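Flikero Shared Workrooms, Vilau
Yearly room and desk inspection, June
Checked by: Reynaldo Gatchalian
Walked with: Senad Golob (building side)
Report copy to: Krešimir Georgiev, Panagiotis Golob

Marks used: OK, FIX (needs work, room stays open), STOP (do not use until cleared), N/A.
Comments are mine unless initials are given.

SECTION 1. WAYS OUT

1.1 Corridor clear to full width: FIX
Two flat-packed shelves leaning by the copier alcove. Moved during the walk. They need a proper home in the basement store.

1.2 Exit door opens without a key: OK

1.3 Door closer shuts the door fully: FIX
Rear door stops about a hand's width short of the latch. Closer is a Tsolakis and has an adjusting screw on the end. Senad G. will try that first before ordering a new one.

1.4 Exit signs lit: OK
Sign over the back stair is dimmer than the others but readable from the far end.

1.5 Stair rail firm: OK
Was loose at last year's check. New brackets hold well.

SECTION 2. FIRE EQUIPMENT

2.1 Extinguishers in place and tagged: OK
Tag 951 (kitchen) and tag 1070 (corridor) both in date. Pins and seals present.

2.2 Extinguisher not blocked: FIX
Kitchen one is behind the recycling bin again. Same comment last year. Suggest a floor marking.

2.3 Smoke alarms tested: OK
All sounded. Alarm in the meeting room has a slight delay compared with the rest. Within what the maker allows.

2.4 Fire blanket: OK

SECTION 3. DESKS AND WORK SURFACES

3.1 Desk stands level and does not rock: OK
Pushed on all corners of each desk. One foot on the window desk in the small room was turned down half a turn.

3.2 Surface free of splinters, lifted strips or cracks: OK
Ran a cloth over the bamboo tops. No snags. The finish is getting thin near the front of one of them and should be oiled before winter.

3.3 Corners rounded or guarded: OK
The old square-cornered tables were the source of both entries in last year's accident book. They have all gone to Dernunberg.
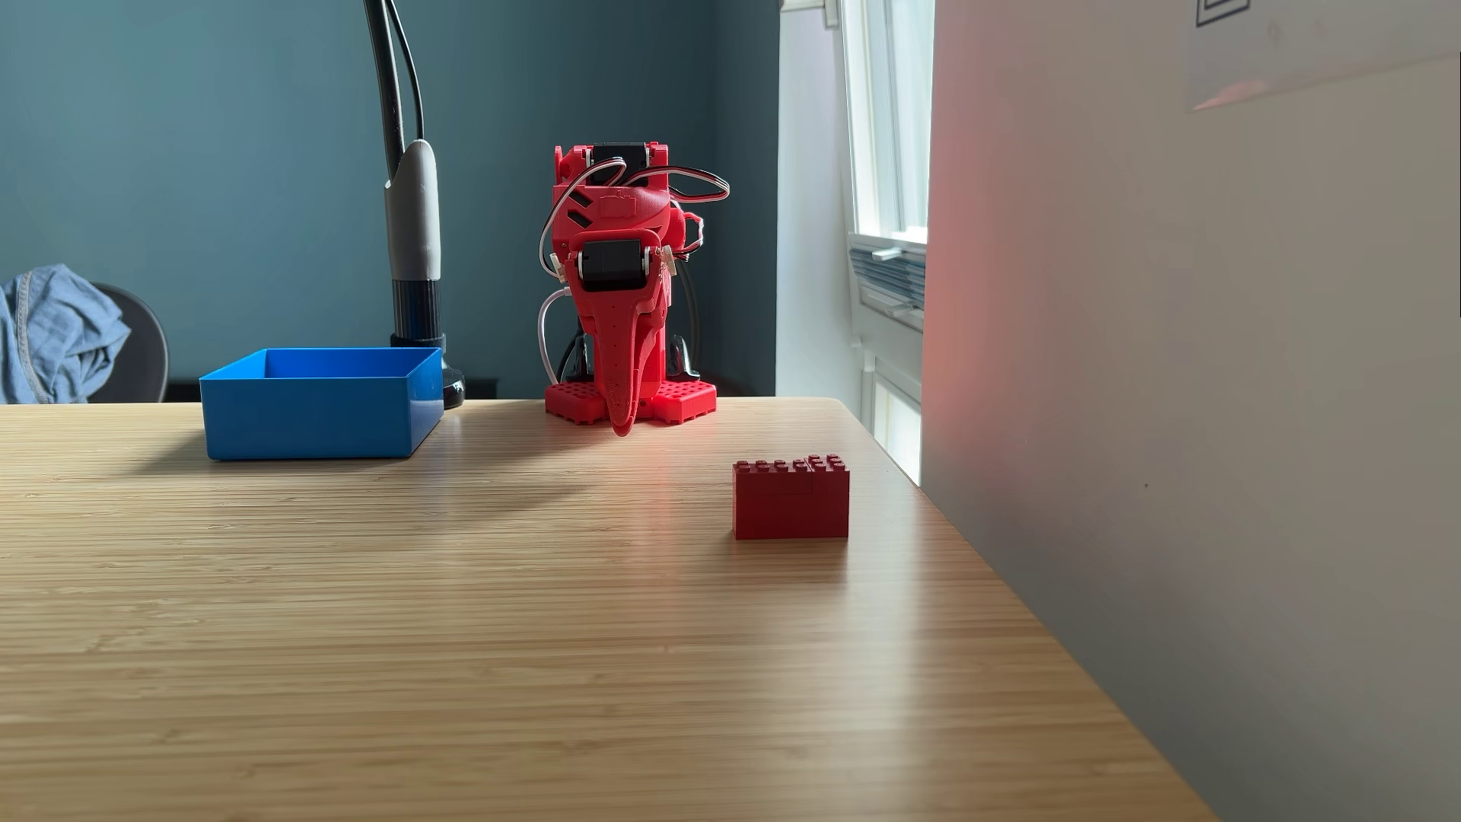

Item 3.3. Bamboo top, rounded back corner, teal wall behind.

3.4 Load on desk within limit: OK
No heavy equipment stored on tops. Reminder that paper boxes weigh more than people think and belong on the floor shelf.

3.5 Height-adjusting desks run smoothly: FIX
Left leg on the reception desk lags behind the right when going up. Reset did not cure it. Part number 2275 on the control box if a replacement is needed. Leave it at sitting height for now.

3.6 Chairs: FIX
One gas lift sinks slowly under weight. Taped and labeled. Senad Trajkovski has a spare cylinder at home and will bring it in.

SECTION 4. LIGHT AND GLARE

4.1 Ceiling lights working: OK
One tube replaced in the corridor during the walk.

4.2 Daylight at desks comfortable: FIX
The sun reaches the bamboo desks and lies right across the working area. Fine for a short job, tiring for anyone reading there all morning. A light roller blind would do. Please don't fit anything with a looped cord, as children come in on open days.

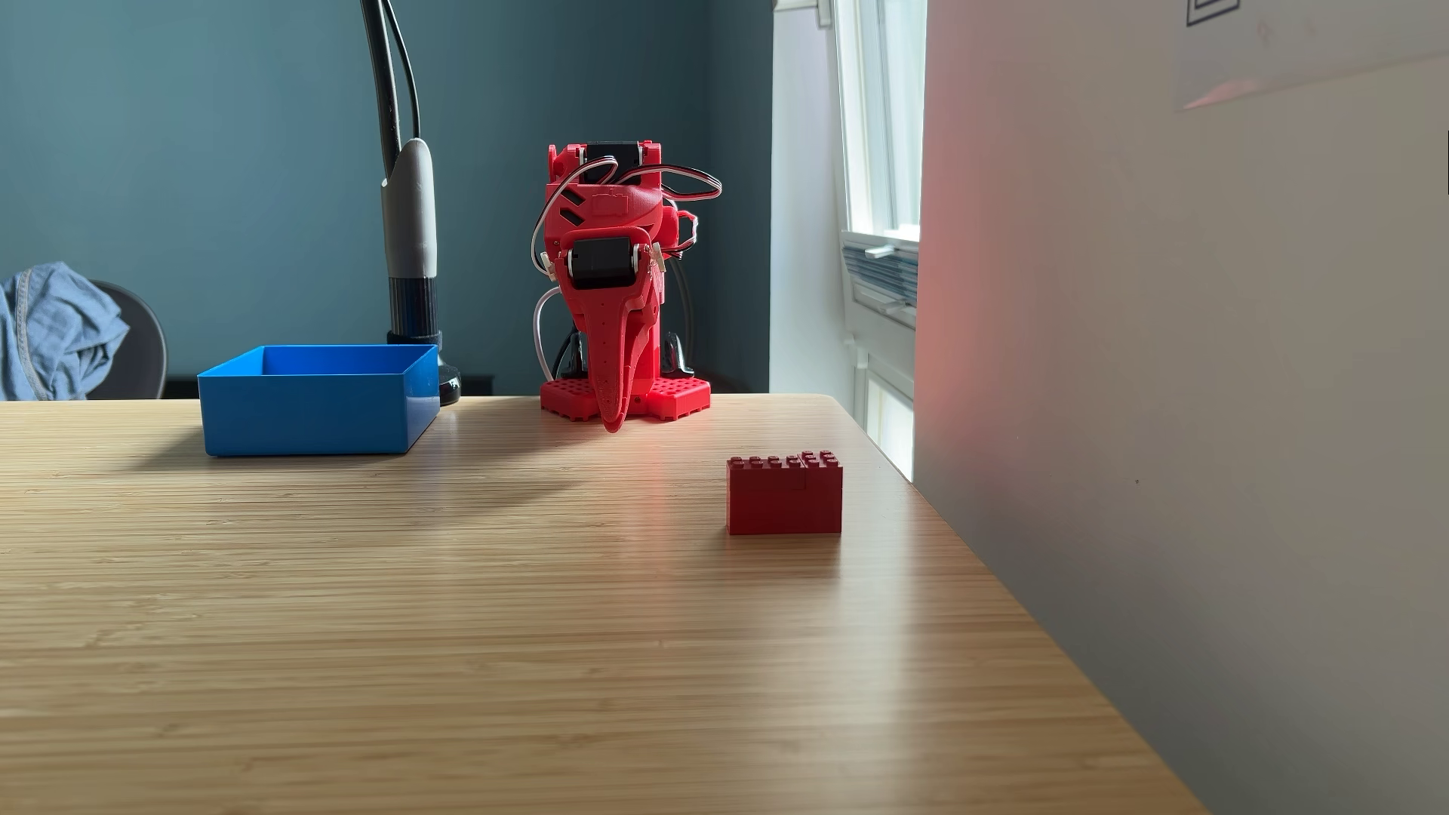 Item 4.2. Sun band across the middle of the desk, front and far right in shade.

4.3 Window catches and restrictors: OK
Stiff but holding. A drop of oil on each.

4.4 Glass free of cracks: OK

SECTION 5. ELECTRICAL

5.1 Wall outlets firm and undamaged: FIX
Cover plate by the kitchen sink has a hairline crack. Cheap part, ten-minute job, but the breaker must be off.

5.2 Power strips not chained together: STOP
Meeting room. Two strips plugged end to end under the carpet edge, with the kettle on the second one. Unplugged and taken away. Kettle goes back to the kitchen counter and stays there.

5.3 Breaker panel labeled: FIX
Labels stop halfway down. P.G. has the old list and will print a new one.

5.4 Test button on kitchen ground-fault outlet: OK
Tripped and reset.

SECTION 6. KITCHEN AND WASHROOM

6.1 Hot water not scalding: OK
6.2 Floor dry, mat lies flat: FIX
Mat curls at the door side. Replace.
6.3 First aid box stocked: FIX
Short of eye wash and large dressings. Scissors missing.
6.4 Fan working: OK

FOLLOW-UP

Item 5.2 is the only STOP. I will look in the meeting room again without notice.
All FIX items to be closed by the end of next month. Blind quote and door closer to Krešimir, everything else to Senad G. under job number 1113.
Please write the date and your initials beside each item on the paper copy at reception when it is done. Verbal reports got lost last time.

R. Gatchalian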